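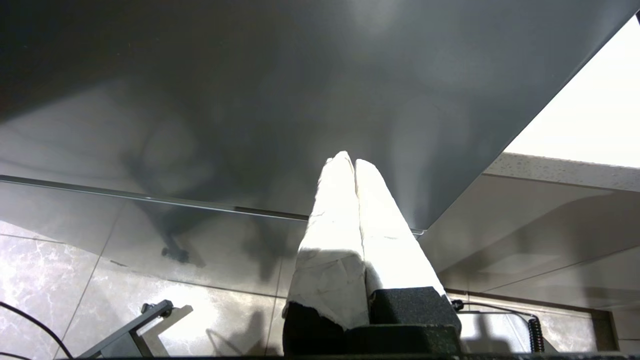 5 min read · July 2026

I have a drawer at work with white wrap in it, a pair of blunt scissors, a block of black foam and a bread knife. The bread knife is for the foam. When visitors come through they like the arm, and they like the screen with the graphs, and then somebody opens the drawer looking for a pen and I can see them quietly revising their opinion of us.

I want to stick up for the drawer.

My view, which I have been boring people with since last August, is that wrapped fingers are a perfectly good way to run a gripper, and that the trouble people have with them comes from treating the wrap as a temporary fix. You put it on in a hurry, you mean to replace it with something proper, and so you never decide who changes it or when. Then it creases up and picks up specks, the foam gets a ragged edge, and everyone starts muttering that the model has gotten worse.

We had precisely this. The Prundach cell (we name them after places, don't ask) had a rough couple of weeks picking up small hard things off a desk. Success fell to 70 percent on a task it used to do half asleep. Mohcine Ouazzani went through the training runs, then the lighting, then the training runs again. He was very thorough and very gloomy. Meanwhile the wrap on one finger had slid down and folded over itself, so one side had a lump the other side didn't have, and the arm was pinching everything slightly crooked. Nermin Oral found it by closing the fingers on a strip of paper and tugging. The paper pivoted. She cut the wrap off, put fresh stuff on both sides and had the thing running again in 20 minutes, including the time it took to find the scissors!

So now there's a routine, and I'll defend every fussy bit of it.

Both fingers get done together, always. If you rewrap only the bad one you end up with one fresh surface and one polished one, and the object creeps toward whichever side grips better. Start at the tip and work down, overlapping by half, and pull it snug as you go. A few wrinkles on the outside face are fine, I have stopped caring about those. A wrinkle on the inside face is a reason to start over. Then close the fingers with nothing between them and see whether the tips meet where they met last time, and redo the zero position if they don't. People skip that last part. A wrap has thickness, and two of them have twice the thickness, and the controller has no idea you were ever there.

The foam is the bit I argue about most. Ours sits at the base of the fingers, and it gets chewed up well before anything else does. Maximiliano Iturra would like to swap it on a fixed schedule. I would like to swap it when it looks bad, and "looks bad" is a phrase he can't stand. Fair enough! He's an engineer and I am mostly a person with a bread knife. But a rough top edge where the wrap laps over the foam doesn't bother me at all, whereas a pad that has started to lean bothers me a lot, and a calendar can't tell the two apart. We have settled on looking every morning and writing down what we saw, which makes neither of us happy and has worked very well.

And cables, since I'm here. I am a big fan of the coiled kind and I know that's unfashionable. A straight lead has to be exactly the right length for the farthest reach, and then for every other pose it's a loop waiting to catch on something. A coil takes care of itself, mostly. What it won't do is protect a small connector, because all that springiness pulls on whatever is at the end. So please anchor it! Give the thin part a bit of slack and let the clamp take the tug. I've watched a wrist camera drop out in the middle of a run over and over, only in one corner of the workspace, and the whole mystery was a plug being stretched when the arm leaned left.

There's a decent case against me, and Erdal Özkan makes it better than I can. He runs the cell over at Drollska, where they had proper molded fingertips made by a shop called Akbulut, and they are lovely, I'd happily wear them as earrings. They last. They're the same every time. You bolt them on and the geometry is whatever the drawing says. If you're running one product for years, go and do that, I won't try to talk you out of it.

We aren't, though. Last quarter we changed what the arm picks up more often than I changed my bed sheets, and it works under and around furniture as well as on top of it, next to chair casters and table edges and whatever else is at shin height in a room with people in it. It bumps things. I would much sooner it bumped them with something soft that I can peel off and throw in the trash. A nice molded tip that you're afraid to scuff makes everybody drive the arm timidly, and then you've collected a whole day of timid driving, which is a funny thing to teach a robot.

Where I do give ground to Erdal is on records. His tips have part numbers, and our wrap used to have nothing, so when Yiğit Duman asked which of our recordings were made before the rewrap and which after, all anyone could offer was a shrug. That was embarrassing. The surface of the fingers is part of the machine, and it's also in view of the wrist camera in every single recording, creases and all. These days a change of wrap gets a line in the same log as a change of motor, with the run number next to it. The last one reads "both fingers rewrapped, left pad ok for now, after run 564." It takes a few seconds to write and it has already settled one argument.

Orkton, who supply our arms, have a maintenance sheet with 28 items on it. Grease, bolts, belts, fans. It's a good sheet and we follow it. I went through looking for the fingers and found one line, asking you to check that they're attached. I've penciled in a few more underneath, and I've asked Nermin to label the drawer, and she's asked me to buy my own bread knife, which I suppose tells you where the first one came from.

Home Essays Archive About Contact Search Back to top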